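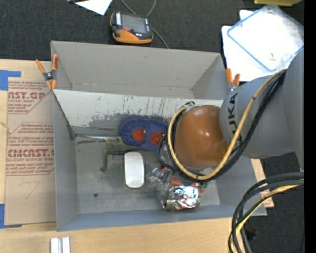 Step 1: Write down what the arm will pick up

Before you look at a single price list, get a sheet of paper and list the things you want moved. Real things, the awkward ones included! Our first list for the Ukisthorpe workshop just said "small parts", and it was useless the moment we started comparing grippers. The second said padded items, metal hand tools, smooth rounded things and crinkly see-through packets, and suddenly we could have a proper conversation with suppliers. Weigh the heaviest item and measure the widest one while you're at it.

Step 2: Split the budget into the arm and everything else

This is the step I wish I'd done on day one. The arm is the exciting line and it will swallow your attention, but a bin picking cell is made of lots of smaller lines too. Ours had these headings:

Arm and controller
Gripper, plus spare fingers or cups
Cables, ties and sleeving
Bins and dividers
Table and fixings
Sheet material for panels
Guarding and safety sign-off
Training time

Put a figure against every one, even if it's a guess you'll correct in a week.

Step 3: Be generous with cable

Cable runs get forgotten on nearly every first budget I see. An arm that reaches over a bin needs slack to turn, and slack takes up room. Measure from the controller to the base, then up the arm to the tool, and allow extra for loops. Ask for the price of replacements as well, and put one full set in the plan.

Step 4: Buy the bin cheaply, then improve it

You don't need a custom bin to start. A big grey one with a sloping divider across it is a lovely thing to learn on, and a pair of spring clamps on the rim lets you shift things about before you commit to screws. Expect surfaces to get scuffed and scratched, so price a spare panel or two. Cell-cast acrylic sheet is worth a quote. Leave the protective paper on until you've finished cutting – it saves a lot of grief.

We set aside 1,000 pounds for bins, clamps, tape and sheet, and came in under it.

Step 5: Get quotes you can compare

Send the same one-page brief to everyone. We sent ours to Pappas and Brosen, with the item list from Step 1 stapled to the front. Ask each to price delivery, setup and the first year of support on separate lines. One of our quotes looked cheaper until we found 2,106 pounds of setup on the back page.

Step 6: Plan the months

Allow roughly 9 weeks from order to first pick. We placed our order in February and used the wait to build the table, which was great fun. Pencil in 6 half-days for training and keep them free. On the Sallum job they were the best money in the whole plan – everyone who came along went home with ideas for the next cell.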